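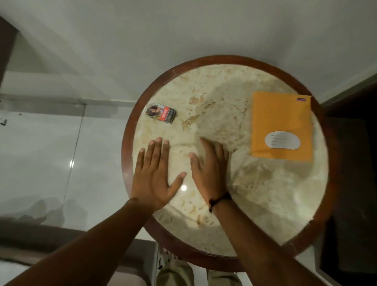

É preciso saber programar para ensinar uma tarefa ao robô com o kit Vindeck?

O operador faz a tarefa com as próprias mãos ou conduz o braço à distância, e o programa grava os movimentos. Quem já montou uma caixa na bancada consegue gravar uma demonstração no primeiro dia.

Vindeck Kit de Demonstração
Fabricante: Flosach
Disponibilidade: por encomenda

Descrição

O Vindeck reúne o equipamento necessário para mostrar uma tarefa a um robô de bancada. Há dois modos de gravação. No modo manual, o operador usa a câmara de cabeça e trabalha sobre uma mesa ou bancada comum, sem robô ligado. No modo remoto, segura os comandos e o braço repete o gesto enquanto as posições das juntas são registadas.

Os dois modos gravam no mesmo formato e podem ser misturados num único conjunto. A maioria dos clientes começa pelo modo manual, que não ocupa o robô, e passa ao remoto nas tarefas em que a força de preensão conta: encaixes, tampas de rosca, sacos cheios.

Conteúdo da embalagem

Câmara de cabeça com fita ajustável
2 comandos manuais com gatilho proporcional
Unidade de gravação Jillus
Cabo de sincronização
2 baterias para a câmara
Carregador de mesa
Cartão de calibração
Guia rápido em português

Características

Peso da câmara com bateria: 375 g
Autonomia por bateria: 54 minutos em gravação contínua
Ligação à unidade Jillus: por cabo ou rede local
Exportação: vídeo e ficheiro de trajetória com marcas de tempo comuns

Gravar uma demonstração no modo manual

Coloque a câmara na cabeça e incline-a até ver no monitor a zona de trabalho inteira. Faça a calibração com o cartão pousado na mesa. Guarde o cartão antes de começar.

Pouse as duas mãos abertas no tampo, palmas para baixo. A unidade Jillus usa esta posição como início do episódio. Repita-a no fim. Se as mãos saírem do campo da câmara a meio da tarefa, o episódio fica marcado para revisão mas não é apagado.

Entre episódios, mude os objetos de sítio. Um conjunto em que a caixa está sempre no mesmo canto ensina o robô a ir a esse canto. Pulseiras e relógios podem ficar, desde que não tapem os dedos. Superfícies polidas com luz de teto forte produzem reflexos que por vezes atrapalham o seguimento das mãos; nesse caso reduza a exposição no menu Imagem.

Gravar no modo remoto

Ligue o braço e espere pela luz fixa na unidade Jillus. Segure os dois comandos à altura do peito e prima ambos os gatilhos até meio para assumir o controlo. O braço só se move com os gatilhos premidos. Ao soltar, para na posição em que está.

A escala de movimento vem regulada de fábrica para um para um. Em trabalhos finos convém baixá-la.

Compatibilidade

O modo remoto funciona com os braços da série Katona, com um ou dois braços. Para outros modelos é necessário o adaptador, vendido à parte. O modo manual não depende do braço utilizado, embora o treino final exija sempre um perfil da garra carregado na unidade.

Não incluído

Braço robótico, garra, computador de treino e suporte de parede. As fitas de substituição para a câmara vendem-se na secção de acessórios.

Entrega e garantia

As encomendas seguem com a calibração de fábrica feita. As baterias são consideradas consumíveis e têm garantia própria, indicada no guia. Para devolver o kit, apague primeiro as gravações em Definições > Memória > Limpar.

Página atualizada em 15 de abril de 2025

Produtos relacionados
Adaptador Vindeck para outros braços
Bateria suplente para câmara de cabeça
Unidade Jillus (avulso)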